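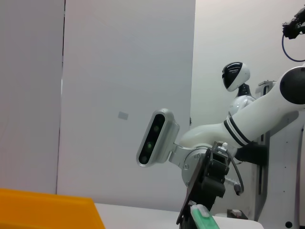
Lindsay Pirihi
Contributing writer

My sourdough starter is 11 years old and I have killed it twice. I know that makes no sense (dead is dead, right?), but both times I had a little jar of dried flakes at the back of the cupboard, and both times it came back smelling like green apples and old socks, the way it always has.

I got it from Lachlan Ormsby, who ran the ovens at a bakery called Burnel back when I lived over the shop in Carkby. He handed it to me in a yogurt tub and told me to feed it every morning. I fed it every morning for a week. Then I went to the coast and forgot all about it – that was death number one.

These days I keep it in the fridge and feed it when I remember. Most weekends I bake one loaf, a plain one, mostly white flour with a scoop of rye. I used to chase those big open holes you see in cookbooks, and I got them a few times too, and then the butter fell straight through onto my shirt! Now I want a tight, chewy slice that holds jam.

What I do with the leftover starter is pancakes. Take 200 grams of it, straight from the fridge, and beat in an egg, a spoon of sugar, a pinch of salt and half a teaspoon of baking soda. It puffs up like crazy, so use a bigger bowl than you think. Fry them in butter on medium heat. My kids eat them faster than I can flip them, and my youngest has hers with pickles, which I've stopped arguing about.

I called Lachlan in June to ask if his was still going. He closed up three years ago and he's fixing boats now. The starter went down the sink on his last day, he told me, and he never missed it until I called. So I dried some on a sheet of parchment, crumbled it into an envelope and mailed it off. He sent back a picture of his first loaf. Flat as a plate, and he'd already eaten half of it.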